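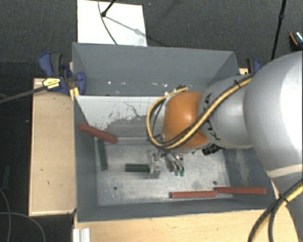 Can a small company visit a robot lab and learn something useful in one afternoon?
If you prepare your questions before, you can learn a lot. I came home with four pages of notes and a different opinion about what we should buy.

Share 108 | Print | E-mail

1/ I promised to write about the open day at Wonddale, so I will do it in short posts. For those who don't know me: I plan production in a company with one hall and two shifts. I am not an engineer. Please correct me if I use a wrong word.

2/ The open day was in June 2022 and I should have written this much earlier. My notes were in a bag I don't use often.

3/ Registration was free, but you had to choose one of the tracks: welding, packing or bin picking. I chose bin picking. We have parts which arrive in boxes without any order, and two colleagues spend a good part of the shift putting them in a row.

4/ Our guide was Juniper Villanueva. She spoke slowly and she repeated every question from the audience before she answered. For a person who listens in a second language this is a great gift.

5/ The station for my track had a gray bin with walls that lean inward, dark green blocks, and brick-red bars with rounded ends. The arm works from the side of the bin. Everything was lower and simpler than I had imagined from the brochures.

6/ What I liked: the bin was held with clamps, the same kind of tool we have in our own workshop. I asked if this is good enough for a real line. Juniper said that for trials she prefers it, and for production you make a proper fixture.

7/ Her main lesson was about walls. A part in the middle of the floor is the easy case. A part lying against a wall gives the fingers less space, and the program must choose another angle or move the part first. One of the red bars was lying with its end at the wall, so we could discuss it directly on the spot.

Share 294 | 39 comments

8/ Somebody asked about the cables. On this arm they are yellow and black, tied together outside, with a wide loop at the orange joint. She explained that the loop must be long enough for the full turn of the joint, and that you should check it again each time you change the program. I wrote this down with two lines under it.

9/ I also looked at the floor of the bin. It is full of scuffs and scratches. I found this more helpful than a new shiny one, because our boxes look exactly the same after one winter.

10/ After the coffee there was a talk from Midach about software. Most of it was too difficult for me. I understood one slide: they recommend to record more than 600 picks before you believe any success rate. Our last supplier showed us a video of five.

11/ Baptiste had a table with grippers which you could hold in the hand. Heavier than I thought! If your arm can carry a certain weight, please remember that the gripper is part of this weight. I had forgotten it in my own calculation, and I had to do it again on the train.

12/ Kelleo was announced in the program but their room was closed when I came. If someone from here saw their conveyor, please write me.

13/ Some questions I brought, maybe useful for you:
Who changes the program when a part changes?
What happens when two parts hang together?
How long does it stop if the camera needs a new calibration?
Can we send our own parts for a trial?

14/ The last one got the best answer. They accept a small box of parts and send back a report. We sent ours in February of the next year, much too late, and the report was honest: two of our parts are fine, the thin one is not suitable with this type of finger.

15/ For the people who asked about getting there: bus 739 from the main station, then a short walk along the canal. Bring a warm sweater, the hall is cold also in summer. Lunch was soup and bread and you pay in cash.

16/ I will write separately about the packing track when my colleague gives me her notes.

Print this thread | E-mail this thread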